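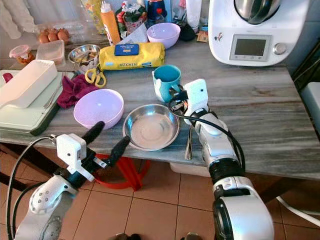 Teal mug and steel bowl on the kitchen table

This site uses cookies to remember your reading settings. Accept / Decline

Driddale Makeup List, archive
Reading time: 2 min

Subject: Re: Trial fee, should it be separate?

Hello all,

I read the question from our member in Granitz and I want to share how I do it, maybe it helps.

> I do bridal makeup for two years now and I still include the trial
> in the full price. Last month a bride had the trial, took many
> pictures, and then booked a cheaper artist. I lost a whole
> afternoon and a set of lashes. Do you charge the trial apart? And
> do you give it back if she books?

Yes, I charge it apart, and I do not give it back. The trial is work, the same as the wedding morning. In my price sheet there are 2 lines, one for the trial and one for the day, and the bride signs under both. After I changed to this, I had only one person who complained. 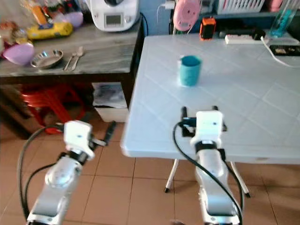 Folding table with a teal cup

What I do give is time. If she books me within six weeks after the trial, she can have a short second visit for free, for example when she changes the dress or the hair color. Most brides do not use it, but they like to have it.

For a big party I make the written offer before any trial. My wedding in December was at Tapley, with bridesmaids and two mothers, and the total was 1335 with travel. The deposit was paid in the same week, and I was much more calm with the planning. 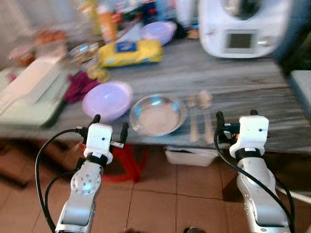
Posted by a list member, Sotell Bridal Makeup, 2025-07-26

One more thing about the pictures. I ask now that trial pictures are not posted before the wedding day. It is one sentence in the contract. I cannot control it fully, of course, but it is good that it is written.

If somebody wants my price sheet, write to me off the list and I will send it. Please tell me also if my wording for the deposit is not clear, my English contract I wrote alone.

Kind greetings from Sotell

Contact the list owner | © Driddale Makeup List | Back to top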